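Section 6. Preparing the demonstration table for an open day

This section is for the host who shows the Cliten arm to visitors. It was checked by Min-kyu Yoo on May 3, 2019, at the Gesatex workshop. Installation of the arm is in Section 2.

6.1 Setting the table

1. Clear the tabletop of tools.
2. Place the containers for the demonstration. Use real kitchen goods, such as a jar of seasoning or a round tin. Visitors follow the work more easily when they know the objects from home.
3. Put the tallest container in the center and the low ones at its sides.
4. Check that every lid is closed.

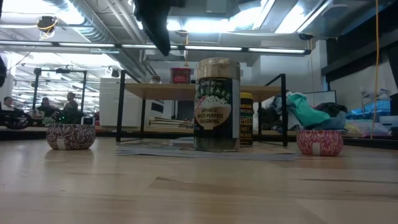 5. Open the Tak program and load the list of objects. If you changed a container after the last visit, enter it again now.
6. Set the speed to 54. The value 100 is for tests without visitors.

Note: The list is not saved when the controller is switched off. Please write it on paper also.

Caution: Keep all visitors behind the line on the floor while the arm has power. This includes children who are carried.

6.2 Running the demonstration

7. Say in a loud voice that the arm will move.
8. Start the spice program. The fingers must be open before the arm goes near a glass jar.
9. For the second part, use the raised shelf. It can hold jars and tins of different shapes, and the host may let a visitor choose which one is next.
10. If the arm stops with code 73, press Hold, wait for the green light and start again from step 8. Do not pull the container from the fingers by hand.

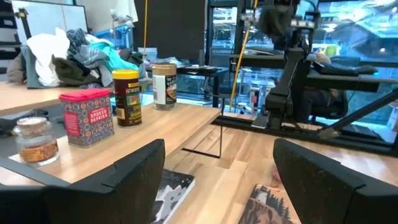
Faustine Barbier wrote to us after her open day that step 9 takes too long with a big group. She lets only one visitor choose, and she answers the questions while the arm goes back to its start position. We think this is a good way for groups from schools.

11. At the end, press Park and turn the key to Off. Keep the key with you until the last visitor has left the room.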